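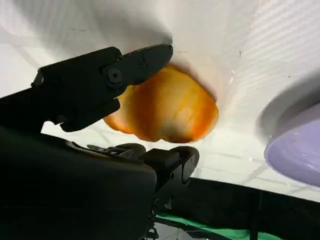
Hanness is a method for teaching robot arms to pick up soft, slippery or oddly shaped objects using a camera mounted at the wrist. It was developed by the roboticist Ye-rin Seo and her colleagues at the Grivthorpe laboratory, and it belongs to the wider family of imitation learning methods, in which a robot learns by copying recorded human control. The method is best known for its results with fruit and vegetables in and near kitchen sinks, a setting that had given earlier grasping systems a great deal of trouble.

Background

Most early grasping systems treated a pick as a planning problem. A fixed camera looked at the object, software worked out the best place for the fingers, and the arm went there. This works very well for boxes and cans. It works much less well for a bell pepper, which has lobes, a glossy skin and no two sides alike. Shiny skin confuses depth sensors, and a white basin behind the object makes matters worse, as both surfaces throw back bright patches of light that move when the arm moves.

Seo's starting point was a simple and rather lovely observation: people picking up produce rarely get their fingers right on the first touch. They nudge, roll, press the thing lightly against whatever is behind it, and only then close the hand. She wanted a robot to be allowed to do the same.

Method

The robot is first driven by a person through a series of picks. The wrist camera records the view past the fingers while the arm's joint positions and the opening of the gripper are logged alongside it. A network is then trained to predict the next short run of movements from the last 4 views. The wrist camera is the only camera used, so the fingers often hide part of the object. Hanness makes good use of this. During training, the network is also asked to guess the outline of whatever lies behind the finger, and the guess is checked against a view from elsewhere in the same recording.

The second part of the method is called the settling phase. Between reaching and closing, the network may spend up to 64 control steps pushing against the object, using the basin wall or the rim of a dish as a backstop. Human drivers are encouraged to do the same and are told not to discard clumsy attempts. Recoveries turn out to be some of the most useful material in the whole collection, and a driver who fumbles and then saves a pick has given the network something a perfect pick never could.

Training data

The original collection, named Clurovby, was recorded at a working sink with ordinary dishes left in place. Seo insisted on this. Plates, wet patches and mixed lighting were treated as part of the task, and drivers were free to move the dishes between picks. The collection was later extended in August with more rounded items, among them onions and lemons, after early versions of the network showed a strong liking for anything with a stem.

Results

In the main test, each object was placed by hand in 40 different positions. Hanness did best on peppers and other lobed vegetables, where the settling phase gave it a clear lead over the same network trained without one. The gap was small for objects standing in the open and widest for objects resting against a wall, which is just where a planner tends to give up. Removing the hidden-outline guess hurt performance as well, mostly through fingers closing too early.

One charming side result concerned bruising. The team had expected all that nudging to be hard on the produce, but the trained arm pressed more gently than its human drivers. Seo suggested that the network had averaged out their firmer pushes.

Limits

The method is slow. A pick with a full settling phase takes 3 times as long as a direct one, and for loose items on a flat counter the extra time buys very little. It also struggles with leafy vegetables, whose outlines change as soon as they are touched.

Later work

A smaller version named Wi runs on the arm's own computer and shortens the settling phase when the view is clear. Work on leafy produce continues at Grivthorpe, with lettuce as the first target.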